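From the Stokden Folk Club newsletter, September

A word about the spring concerts, and a few other things while I have you

Well, we made it through winter, and I want to start by thanking everybody who came out to the July and August sessions when it would have been so much easier to stay home with the heater on. The singaround in the back room of the Tinden Hotel was as full as I've ever seen it, and if you were one of the people standing in the doorway with your coat still on, I promise we've asked for the bigger room next time (they've said yes, provided the darts people don't want it).

Now to the proper news. Our spring season opens at the end of the month with Consuelo Robles, who some of you will remember from the Tovar festival three years ago, when she played the late set in the wool shed and had the whole place humming along to a song hardly any of us knew. She's coming back with a new record under her arm and a fiddle player in tow, and she'll be doing two sets with a decent interval, so there'll be plenty of time for a cuppa and a slice.

For those who haven't heard her, it's a bit hard to say what she does. She grew up on her grandmother's Spanish songs and then spent most of her twenties playing in bush bands up and down the coast, and you can hear both in the way she plays guitar, which is all fingers and thumb and never in a hurry. The new songs are quieter than the ones she brought to Tovar. There's one about a level crossing that I've had in my head since I first heard it, and another, Pumel, named after the street she lived in as a kid, that goes for nearly nine minutes and doesn't feel a moment too long. I'm told she might finish with the big chorus one from last time, so do warm up your voices.
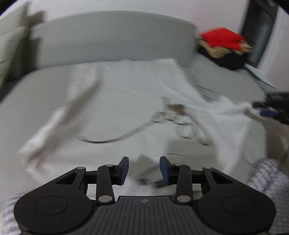 Tickets are $40 at the door, or a bit less for members if you book through the club, and children come in free as they always have. The hall is licensed for 165 but we've decided to sell only 147 seats, so that we can keep the side aisle clear and leave some floor at the front for anyone who wants to dance. Last spring we squeezed in every chair we owned and it was a lovely night, but getting to the tea urn was like crossing a river, and I'd like us all to be a bit more comfortable. If you need a particular seat, near the door or close to the stage for hearing, please say so when you book and we'll put your name on it.

Doors open at 6.30 pm and the music starts at half past seven. We have a supporting act too, and I'm very pleased about this one: the young string band from the Stokden high school, who played three numbers at our June session and were so good that people were still talking about them in the car park. They'll do a short set of tunes to get us going. Their banjo player is in Year 9 and plays as if she's been at it for forty years. Please be in your seats for them, and give them a good loud hand.

A few of you have asked about the slow session, and yes, it's carrying on. We meet at 2 pm in the library meeting room, bring whatever you play, and take everything at a pace where you can find the notes. We've been working on a set of waltzes and are just starting on some jigs, and there's sheet music for those who like it and a lot of patient repetition for those who don't. I've been going along with my mandolin since autumn and I can now get through the B part of most things without stopping, which my family will tell you is a great improvement.

The Tovar festival people have also been in touch to say that applications for the blackboard stage are open. It's a friendly spot, under the big pepper tree, with ten minutes each and a very forgiving crowd. If you've been thinking of having a go, I'd say put your name down before you have time to talk yourself out of it. Several of us are driving up and there'll be room in cars, as well as a shared camp near the creek end if you don't mind a few tunes after dark — and by a few I mean until the guitarist's hands get cold.

One last bit of housekeeping. We still have a black music stand, a good tartan scarf and a harmonica in G left over from the winter singarounds. They're in the box under the sign-in table, so have a look when you come in. And if you can bring a plate for supper at the Robles concert, something savoury would be very welcome, as we ended up with five lemon slices in August and not a sandwich in sight.

Bookings are open now, through the club page or by leaving a message on the club phone. See you at the hall!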